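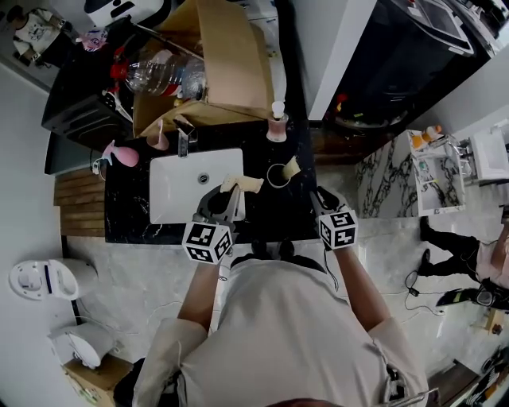

Plerkport Community Cinema – Progress Report to the Gitstead Fund

Reporting period: second half of the grant
Prepared by: Yanti Nasution, program manager
Date: 20 April 2019

1. Attendance

Total admissions for the period were 1231. The target in the grant agreement was lower than this, but it was set before we had the Saturday-style family program in the calendar, so the two figures should not be compared too closely. Evening screenings averaged 73 tickets. The house seats more than that and we still have empty rows for most subtitled titles.

The strongest title was a re-release of an animated feature, which we ran for an extra week at the distributor's suggestion. The weakest was the silent double bill in November. It was well reviewed in the local paper and very few people came.

2. Programming

Haruna Tamura took over film bookings from Osamu Yagi partway through the period. Osamu stayed on for the handover and still looks after the short film nights. We ran four of these, each with a filmmaker present for questions. Two of the filmmakers asked for their travel costs to be covered, which was outside the original budget line. We moved money from printed flyers to pay for it, as agreed with your office by email.

The Takeda retrospective went ahead with one change. The print of the third film did not arrive in time and we showed a digital copy instead. Refunds were offered at the door and three people took them.

3. Ticketing and box office

We moved to the Flaneck ticketing system as planned. The old system closed off sales an hour before each session and the new one does not, so the queue at the counter is shorter. Reporting has been less satisfactory. Concession and member tickets are grouped together in the weekly export and Kimie Fukuda has been separating them by hand. The supplier says a fix is coming but has not given us a date.

Ticket prices were not changed. Distributor terms for first-run titles have gone up, and the programming committee will look at a small rise for adult tickets before the next season opens.

4. Building and equipment

– The projector lamp was replaced and the spare is in the store room.
– New masking has been fitted at both sides of the screen.
– The hearing loop now covers the back four rows. The front section is still to be done.
– The foyer carpet has been put off until next year.

5. Budget

Spending is at 60 per cent of the full grant. This is behind schedule, mostly due to the carpet and to the second part of the hearing loop, which has been quoted but not invoiced. We do not expect to ask for more money. We would like to carry the building line forward and have attached the form.

6. Next period

Natsumi Koyama will start the schools program with morning screenings and a study sheet for each title. Two schools have confirmed and a third is waiting on bus hire. The outdoor season depends on council approval for the car park behind the library – the application has been lodged.

Please send any questions about the figures to Kimie, and anything else to me.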